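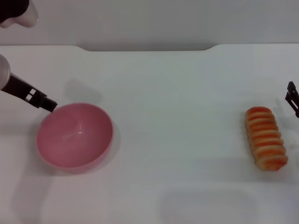
Renato Navarrete
Speaker notes, Flendurico Home Cooks' Evening, April

Slide 1 - title

Wait for the doors to close. Say who I am: I taught bread classes at Saavedra for a long time and now I run the starter exchange at Grumalside. Tonight is sourdough at home, mostly the part before the oven. If people came for cakes, they can still stay, the coffee is good.

Ask for hands: who has a starter alive right now? Who had one and lost it? The second group is usually bigger. Tell them a neglected starter can often be brought back and I will get to that.

Slide 2 - what a starter is

Flour and water with wild yeast and bacteria living in it. The yeast makes gas, the bacteria make acid. The acid gives the flavor and also keeps most other things from growing. Most of what you need is already in the flour. Skip the grapes and the pineapple juice unless someone asks.

Whole grain flour gets going faster. Rye is fastest. Once it is running you can move it over to plain white flour across a few feedings.

Slide 3 - feeding

Equal weights of starter, flour and water is where I tell people to begin. Weigh it. Cups don't work well here because a bubbly starter takes up more room than a flat one.

Rubber band on the jar at the level of the mix. Check it when you walk past. At my kitchen temperature it doubles in some 4 hours in spring and takes a good deal longer in winter. The clock time matters less than the top of the dome. When the dome flattens and starts to sink, it is past its best for bread, though still fine for crackers or pancakes.

Pause here. People write this down.

Slide 4 - temperature

This is the slide to slow down on. Almost every problem I get by email is a temperature problem. Dough at 79 degrees Fahrenheit behaves very differently from dough at 68. If your kitchen is cold, use warmer water. If it is hot, use cool water and watch it closely.

Put a thermometer in the dough, not in the room. A cheap one is fine. The Saavedra kitchen had a big window and the two ends of the same bench gave us different bread. Tell the story about the batch by the window if there is time. Skip it if we started late.

Places to keep dough warm: the oven with only the light on, the top of the refrigerator, a cooler with a jar of hot water in it. Warn them about the oven. Somebody will turn it on with the bowl inside. Tape over the knob.
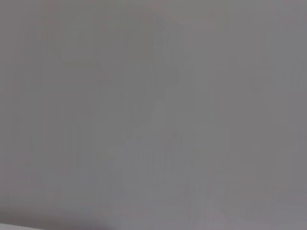 Can I leave the dough in the refrigerator overnight if I run out of time?

Shape it first if you can, cover it well, and bake it the next morning straight from the cold. Dough that has barely started rising should sit out a while longer before it goes in.

Back to the main line. That one always comes up at this point, so leave room for it.

Slide 5 - mixing and folding

Flour and water first, rest it for half an hour, then starter and salt. Wet your hands before you touch it. Folds: pick up one side, stretch, lay it over, turn the bowl. Go once around. Do that a few times over the first 2 hours and then leave it alone.

Demonstrate with the dish towel, wet and folded. It works better than it sounds and the back row can see it.

Don't chase high water amounts. Beginners read about very wet dough and end up with a puddle. Stay around seventy percent for the first ten loaves.

Slide 6 - when is it ready

Hardest question of the night. Signs: the edge of the dough domes where it meets the bowl, there are bubbles at the side, it wobbles when you shake it. The poke test is for shaped dough and even then it's only a rough guide.

If in doubt at the first rise, give it more time. Most first loaves are under-risen - dense at the bottom with a few big holes near the top. People see the holes and think it went well.

Slide 7 - reviving a neglected jar

Gray liquid on top is fine, pour it off or stir it in. Pink or orange streaks, or fuzzy mold, throw it out. Take a spoonful from the middle, feed it, feed it again the next day. Give it most of a week before giving up.

Mention the Grumalside exchange here. Anyone can come by with a clean jar. We gave out 86 starters last season and would like to do more. The Utumetti flour people have left small bags by the exit, one per household please.

Slide 8 - close

Recipe is on the handout. The salt amount on the old handout was wrong, make sure we're giving out the new one (blue heading).

Questions until they need the room back. If it's quiet, ask who has a cold kitchen and start from there. Bring home: thermometer, towel, both jars, the long extension cord.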